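Sorting Is the Hard Part
Custódio Quintela
01/12/2020

The question I am asked most often by people outside the trade is when a machine will be able to tidy a kitchen drawer. My answer has not moved much. A machine can do parts of it now, under conditions the householder would find odd, and at a speed the householder would find intolerable. The remaining parts are the ones that make it a chore.

Consider what a claim of competence usually covers. In October I reviewed trial notes from a packing line at Trindari, where an arm had been assigned to place small fittings into divided trays. The log recorded 1,014 placements. The headline figure was good. The fittings, however, arrived in the same orientation, on the same mat, under the same lamp, and the tray was held in a steel fixture bolted to the bench. When the fixture was removed and the tray simply set down by hand, the operators stopped the trial after 200 placements and put the fixture back. No fault was entered. The tray had moved a few millimetres each time the fingers touched a divider, and the arm kept working to where the tray had been.

A person doing the same job would not have noticed the movement. We steady a box with the free hand, or let a knuckle rest on its rim, and correct for the shift before it becomes an error. This is so ordinary that it is left out of job descriptions. It is also, in my view, the main reason that household work has resisted automation for so long after welding and palletizing gave way to it.

Divided containers are a useful test because they punish several weaknesses at once. The walls limit the angle of approach. The fingers must fit in the compartment along with whatever they are holding, and must then open, which takes up more room than they did when closed. If the plastic is transparent, depth cameras tend to perform poorly on it, returning the surface behind the wall or nothing at all. If the box is light, contact displaces it. An engineer can remove any one of these problems by changing the box. The householder has already bought the box, and will not be changing it to suit the equipment.

The usual reply is that learning will close the gap. I am more persuaded by this than I was 4 years ago, with reservations. The better results I have seen come from systems trained on people doing the task with the same kind of jaws the machine will use, so that the demonstration carries the limits of the tool along with it. A bare hand makes a poor teacher for two flat fingers. It has a palm, it rolls objects between thumb and forefinger, and it feels a slip early. Give the same person a pair of jaws and the strategy changes at once. They slow down. They tilt at the wrist to clear a divider. They regrasp on the table, which a bare hand seldom needs to do. These are the motions a machine can copy, and they are worth more to it than a large volume of footage of ordinary hands.

My reservation concerns what is left out of such data. Jaws held by a person are still attached to a person, who brings shoulders, a seated posture, two eyes and a lifetime of knowing how a box behaves when it is nudged. The record keeps the path and the opening of the fingers. It may keep very little of the force. A policy trained on it can reproduce the approach to a compartment very well and then press on a wall with no sense that it is doing so. Clondel's published notes on tray loading passed over this in a single paragraph, and I thought it deserved a chapter.

There is also the matter of how success is scored. Alent counts an item as placed if it ends up anywhere inside the container. Geagea counts it only if it lies in the correct compartment with nothing else disturbed. The two measures are reported under the same word, and buyers compare them as though they were equivalent. On a shop floor the stricter definition is the only one with commercial meaning, as a screw in the wrong bin costs more to find than it did to put away. At home the standard varies with the owner, which makes it harder still. I would like to see suppliers state the definition beside the number, along with how often a person stepped in.

None of this is an argument for waiting. Work cells with fixed trays and known parts are worth automating today, and I have recommended it to clients who had been putting it off. My objection is to the step from that cell to the kitchen, presented as a matter of price and polish. The cell works by keeping variation out. The kitchen is made of variation, and a machine sent into it has to cope with a box that slides, a lid left on the wrong shelf and a spoon lying across two compartments.

If I were setting an acceptance test for a home machine, I would use a cheap divided organizer placed freehand on a plain table, with 5 kinds of object and no fixture. I would let the arms use both grippers, one to hold and one to place, and I would record every contact with a wall.

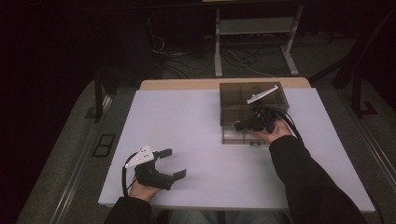
I would also run it twice, the second time with the organizer turned a quarter and moved closer to the table's edge. A supplier who declines the second run has told the buyer what the first one was measuring. Until that test is passed at a pace someone would put up with in their own house, I will go on giving the same answer about the kitchen drawer.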